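Home | Issues | Authors | Search

March 2018
Clemus Papers in Play and Media

4. Waiting for the Remake: What Players Did Between Announcement and Release

We turn now to the part of the study that we enjoyed the most, and that gave us the most trouble. Section 3 dealt with what the publishers said about their remakes, and when they said it. In this section we want to look at the people on the other end, the ones who had played the original Dirkau games as children or teenagers and who then spent a long stretch of months being told, a little at a time, that the games were coming back.

Our material comes from two places. The first is a set of 200 forum threads from the Brunton message board, which has been running in one form or another for 16 years and is still (to our delight) fairly busy. The second is a written survey, which 130 players filled in, many of them at far greater length than we had asked for. We read everything twice, and we are grateful for the patience of people who were willing to write three paragraphs about a door-opening animation.

4.1 Memory and the things people kept
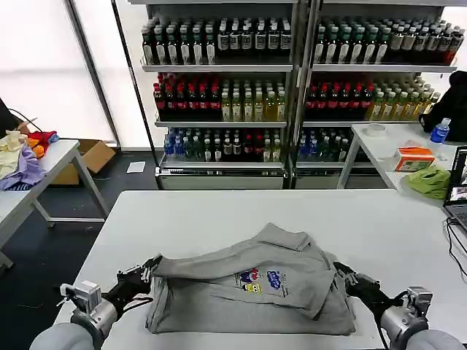
Players seldom talked about the original games as software alone. When we asked what they remembered, they told us about the room they played in, the cousin who owned the console, the snack they were eating when the second boss appeared, and very often about something they still had in a drawer. Manuals and maps came up a lot, and so did clothing. A shirt with a printed graphic on the front, of the same general sort as the gray polo in Figure 1 with its little cartoon characters in blue, yellow, red and white, was for many of them a more lasting link to a favorite series than the disc, which had been lent out and never seen again. One player wrote that she could no longer describe the plot of Dirkau II but could draw the logo from memory, and she enclosed the drawing, and it was very good.

Figure 1. Printed polo shirt on a white table.

We had gone in expecting these memories to make players strict about change, and some of them were. A fixed camera or a slow inventory screen could be defended with real passion. But the same person who wanted the old camera back would often, a few messages later, ask for an easier save system, or for the swamp level to be taken out altogether. We came to think of this as a kind of private editing. Each player was carrying around a version of the game that had already been improved by years of not playing it, and the remake was going to be measured against that one.

4.2 Guessing at the next one 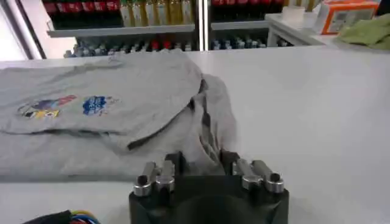 The guessing started early. Well before the first remake had a release date, threads were already asking which game in the series would be done next, and whether the studio at Kovham would skip the unpopular third entry. Interviews were picked over line by line. A producer's "we'll see" was taken as a yes by one half of the board and as a polite no by the other, and both camps could quote earlier interviews to back themselves up.

It would be easy to read this as plain impatience, and several of our respondents used that very word about themselves. Still, we think the guessing was a pleasure in its own right. In the survey, 30 players told us that the months before release were more fun than the game, and they didn't seem to mean this as a complaint. They liked having company in it. Activity on the board rose through the spring, reached its high point in April, when the first playable demo came out, and then dropped off as people went away to play alone.

There is one caution we should add before moving on. Message boards keep the voices of those who stayed, and anyone who lost interest halfway through the wait simply stopped posting. The survey helps a little with this, though it too was advertised on the board. We come back to the problem in Section 6, where we compare these threads with the store reviews posted after launch.

Contact the editors | © Clemus Papers | Back to top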